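Teaching by Demonstration: Questions We Keep Getting

Most of these come from visitors, students and one very persistent uncle. The answers are written by Dae-han Seo, who has been asked to sound more upbeat and has declined.

Is the robot learning while somebody is driving it?

No. While a person is driving, it's a very expensive pair of tongs. The arms go where the operator's arms go, and the software writes down the joint positions and the camera views. Learning comes later, on a computer in another room, and sometimes it doesn't come at all.

So the videos on your channel are a person doing the dishes the hard way?

Some of them, yes. We now put "operated by a person" in the corner of every clip where that's the case. If you watch robot videos from other places, look for that label, and if you can't find it, ask.

How many demonstrations does one task take?

Fewer than people fear and more than the sales talk says. Our kitchen set, which we call Mimitz, has 3971 recorded runs. We threw out 1230 of those, mostly for operator mistakes, bad timing between cameras, or a run that stopped before the dish was put down. I don't think 3000 is a magic number either. It was the target in the grant application and somebody had to type something.

Why dishes?

Plates are stiff, smooth and easy to drop, and everyone knows what a finished job looks like. Two hands have to agree on where the plate is. Racks are worse than plates, with thin wires and narrow slots that cameras don't see well.

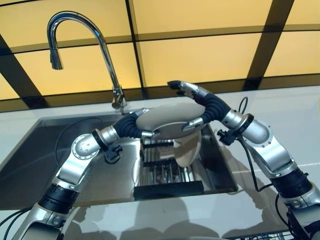
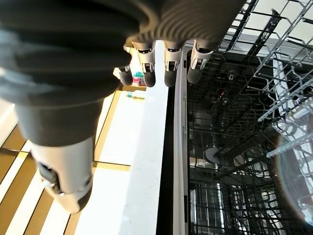

Arnum Group - Teleoperation and Skill Transfer

What does the operator see?

The head view and the wrist views, side by side. The head view is good for deciding where to go. The wrist view is good for the last bit, except when the fingers block the very thing you're reaching for, and that happens a lot. New operators stare at one view and forget the other.

Can the operator feel the plate?

Not on our rig. You get a buzz when the grip force passes a limit, and a buzz isn't touch. Vilém Polák thinks people adapt to it within a day. I think they learn to move slowly and call it adapting. We have not settled this.

Why not just grab the robot's arm and move it by hand?

We do, for simple jobs with one arm. It's called hand guiding, and it works nicely for wiping or pushing a drawer shut. With two arms and a full set of fingers on each, you run out of hands. Your own body also gets into the camera views, and then the model learns that plates come with elbows.

Does a skill learned at one sink work at another?

Usually badly. Move the faucet, change the light, swap the rack, and the success rate drops. Anyone who tells you otherwise should be asked how many kitchens they tried. We've tried two.

When will I be able to buy one?

Not from us. We don't sell robots, and I'd keep your dishwasher.

Can I try driving it?

Yes, on open afternoons. Long hair tied back, no rings, and you'll sign a form. Plan on spending the first part of your turn picking up nothing.

14 comments - 6 shares

Contact the group office - Copyright Arnum - Last changed 31 Aug 2023 - Back to top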